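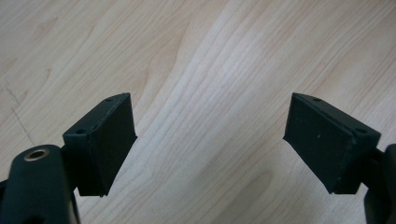
Posted in Club Stuff, March 2020 — by the person who keeps losing the hex keys

We are on fingers version 5. I would like to say that versions 1 through 4 taught us a lot, but version 2 was just version 1 printed upside down.

For anyone who skipped my last post, I'm in the robotics club at Mastport, the community college, and our project this year is a hand-held gripper. You squeeze, the two fingers close, and whatever was between them gets picked up or shot across the room. We call it Pumarow, after a street one of us lives on, and because every decent name had been taken by a vacuum cleaner. The plan is to record people doing small chores with it and then get an arm to copy them. The arm is still a line in a budget request.

So, fingers. The new ones are dark, wedge-shaped pads with a little lip at the bottom where they face each other. The lip was my idea and I intend to bring it up at every meeting until I graduate. Flat pads are fine for a block of wood. Try a washer lying on a table and you spend the afternoon pushing it around like a kid with peas. With the lip you can get under the edge. Sometimes.

Each pad has small round screw holes along the top edge, and those caused the one real fight of the semester. Half of us wanted glue. Glue is fast, glue is light, and glue is how version 3 became a permanent part of the Sayegh Building workbench. We went with screws. Swapping a finger used to mean a new print and a night of waiting, and now it means finding the hex key, so some weeks it takes longer.

The pads are already scuffed along the edges and I've stopped minding. Dust loves them too. I wiped one down before taking the picture and there's a white speck right on the face of it anyway.

Budget, for those who asked: we got $300 from the student activities fund in September and we have $50 left. Most of it went to filament. A shameful amount went to the wrong filament. The brass-colored rings came out of a bag somebody's roommate was throwing out, so as far as the spreadsheet knows they don't exist.

What's next is the grip test. We want 600 pickups on one set of fingers with the same handful of objects: the washer, a marker, a dry sponge, a plastic egg. I've drawn up a sign-up sheet. It has my name on it four times, in different handwriting, to get the ball rolling.

After that comes the demo night at Rastton, where last year's team showed a line follower that followed the line straight off the table. People still talk about it, and fondly! Our bar is to stay on the table.

If you're on campus and have a steady hand and no plans, come squeeze the thing. Bring a hex key, 2.5 mm. I know I said I had a spare.

Filed under: pumarow, fingers, things I printed twice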